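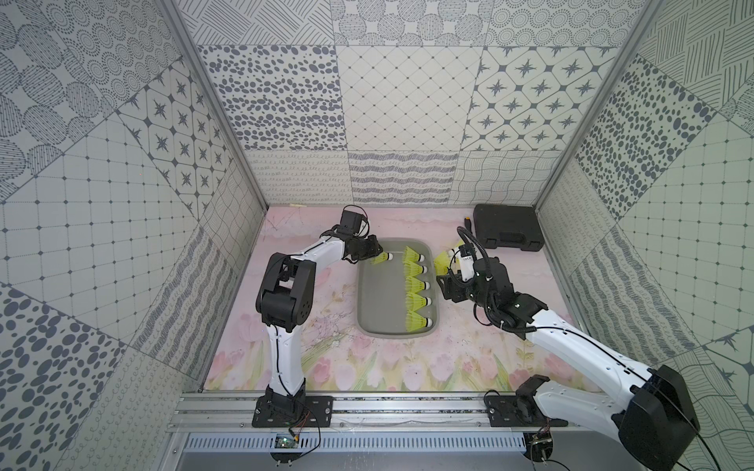

A Station Marks Its Years on the Air

By Shobha Panicker
October 19, 2019

When Balakrishnan Murthy read his first evening bulletin for Prandari Television, the newsroom occupied the upper floor of a furniture warehouse and the weather map was held in place with magnets. He remains at the anchor desk 17 years later, and the station has devoted much of its fall schedule to the people who have worked beside him.

The anniversary series, titled "From Our Desk to Yours," runs in 8 installments after the late news. Each draws on the station's own archive, a collection of field tapes that until recently sat unlabeled in a storage room at the Ondton transmitter site. Producer Amparo Villanueva began sorting them in February with the help of 2 archivists. Many of the tapes had been recorded over, and several early broadcasts survive only because viewers had kept home copies and agreed to lend them.

"We expected to find the big stories," Ms. Villanueva said. "What we found more often was the minute before the broadcast, with people straightening their jackets and asking for the correct spelling of a street."

The first installment follows the night of the Ondton flood, when the studio lost power and Mr. Murthy continued by telephone from the parking lot. Later programs turn to the morning show, the sports desk and the long-running consumer segment presented by Chun-hung Ho, who joined the station as a courier and was first put on camera when a reporter failed to arrive.
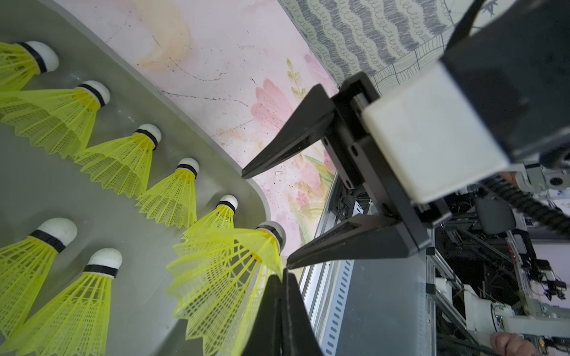 The station has also chosen to include its less successful ventures. A quiz program recorded at the Satix Theater was withdrawn after a single season, and its host, Tharun Iyengar, speaks about it with good humor in the fourth installment. He now directs the evening bulletin and is responsible for a staff of 60.

Family milestones receive their share of attention. Viewers who wrote to the station when Mr. Ho's daughter was born will see some of their letters read aloud, and the wedding of two former morning presenters, held at Unnithan Hall, is shown for the first time.

Mr. Murthy has declined to say how long he intends to remain at the desk. His current agreement extends through the coming year, and he continues to write his own closing remarks by hand. The final installment will be broadcast live from the main studio, with former members of the newsroom in the audience.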